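Refinishing a dark table top — strip it or leave it?

terow44
Posted 3 June 2011
Got a big brown table from the Adel flea market, want it lighter for the kitchen. Sand it or use stripper? Never done either. Budget is tight, spent most of it on the table.

fallodberg
Stripper first. Sanding old finish just gums up the paper, I went thru a whole pack in March.

janevski103
Disagree. If the finish is thin, sand with 80 then 120 and your done. Stripper stinks and you still have to sand after.

fallodberg
Yeah and if it's veneer he goes right thru it with 80. Seen it happen. Check the edge first.

terow44
How do I tell? Here's the kind of brown I mean
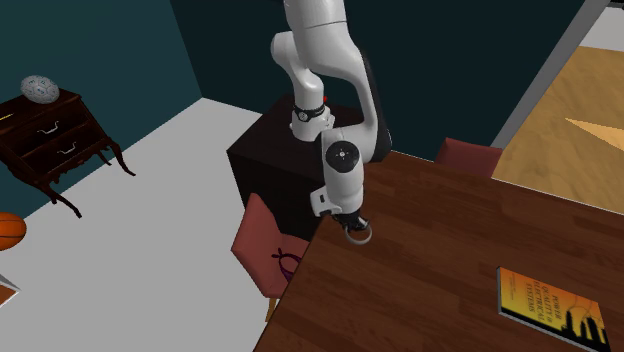
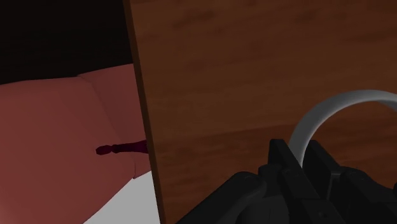
Dark brown wood in both, grain shows better in the second.

janevski103
Can't tell veneer from that. Look underneath — if the grain doesn't match the top, it's veneer. Then go gentle, 150 and up by hand.

fallodberg
I kinda like it dark. Wipe on some oil and leave it alone.

terow44
Wife says lighter so lighter it is. Will look underneath tonite.

janevski103
Test a small spot first!! Somewhere under the top.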